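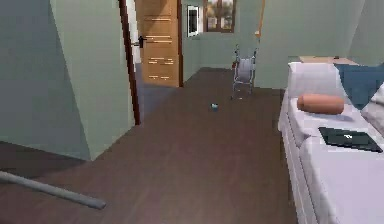 Zernora open day -- home robot demo in the simulator

e_ostrowski
Went to the Zernora open day in December. 47 of us in one room. They ran the simulated apartment on the big screen. The bedroom task was the thing on the floor near the walker. Anyone else go?

wcaldeira
I was there. Good demo, but I wanted to see hardware. A rendered bedroom tells me very little.

hmetwally
Disagree. They said 563 runs in that apartment. You can't do that with a real one.

wcaldeira
Sure, but 30 real ones would convince me more. 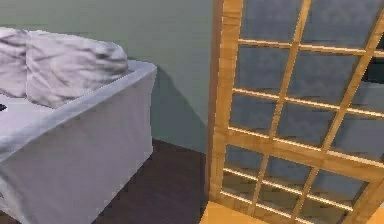

Re: the living room part

e_ostrowski
Navigation was weaker here I think. I asked Majdi Moussa about the lattice panel next to the sofa and whether the panes confuse depth sensing. He said the simulator is too kind about that.

wcaldeira
Which is my point.

hmetwally
Fair on the panes -- not on the rest. Next session is at 3 if they keep the same schedule.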